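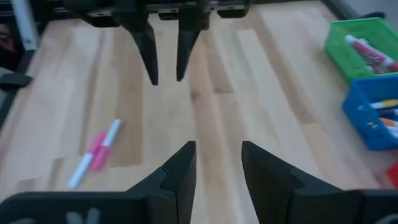 Leave the table alone

Every few months somebody tells me I should cover the table. Oilcloth, a runner, those cork mats with a map of somewhere on them. A glass sheet cut to size, one visitor suggested, as if I were running a bank. I've had a light wood table for years now, strips of pale and honey-coloured wood side by side, the odd knot, and my position hasn't moved. Leave it bare. Oil it when it looks thirsty. Eat off it, work on it, put the thing down on it.

I'm writing this fast as there's a parcel to get to the post before it shuts, so forgive the mess.

What set me off was the Vumell catalogue. November 2020, 338 pages, came through the door in a plastic sleeve. I counted nothing but I did look for a photograph of a table with nothing over it and gave up somewhere in the bedding. Cloths. Runners on top of the cloths. A tray on top of the runner, with a candle in it, and two lemons. Where does the plate go? Where do you roll out pastry, or do your tax?

We've all been stuck at home this year and the table has had to be everything. Desk in the morning. Lunch. Sewing, post, somebody's jigsaw. You'd think that would have taught us to want a clear surface. Instead we buy stuff to protect it from us. I don't get it, a table is for being used on.

The argument for covering is always marks. Fine — marks. Mine has a ring near one end from a pan I put down without thinking, and a row of little dents from a meat grinder clamp. I sanded the ring once, half-heartedly, and it went pale and then it came back. I've stopped seeing it. A scratch on a solid wood top is a scratch, you can take it out with some paper and an afternoon if it bothers you. A scratch on a shiny veneer is there till the skip.

And people underrate strips. One wide plank looks grand in the showroom and then the heating goes on in December and it cups like a saucer. I had one of those first, from Rasik, the shop that used to be by the canal. Lovely thing. Marbles rolled off it. The narrow strips glued up together have stayed flat in a kitchen that goes from freezing to soup in the time it takes to boil potatoes. Plus the colours vary, so crumbs don't show, which I'd call a feature.

Price. I know. Keane had one in the window at 1074 pounds and I laughed out loud in the street. Piken do a bigger one for 3345 and I didn't laugh, I just went home. But you don't need either. Old worktop offcuts, second-hand legs, a bit of patience. Mine is a length of kitchen worktop on 4 steel legs and seats six if nobody minds elbows. It weighs more than I do. Moving it up the stairs is a story for another time and probably another back.

Oiling: people make such a fuss. Clean the top, let it dry, rub some oil in with a rag along the grain, wipe off what's left over, leave it the night. Lay the rags out flat outdoors to dry, never screwed up in the bin — oily rags can catch fire by themselves. Do it again when water stops beading. I've heard people describe this as high maintenance, and the same people iron tablecloths.

I will give ground on one thing, hot pans. Use a trivet. I didn't, see ring, above. And if you've got a toddler with felt tips then put newspaper down, obviously, I'm not a fanatic. But take it off afterwards. Thats the bit that slips. The newspaper becomes a mat, the mat becomes a cloth, and by spring you couldn't say what colour the wood is underneath.

A friend asked if it doesn't look a bit bleak, a big table with nothing on it. Not to me. It looks like somewhere you could start something. Anyway the catalogue has gone in the recycling, sleeve seperately, and the parcel still needs tape.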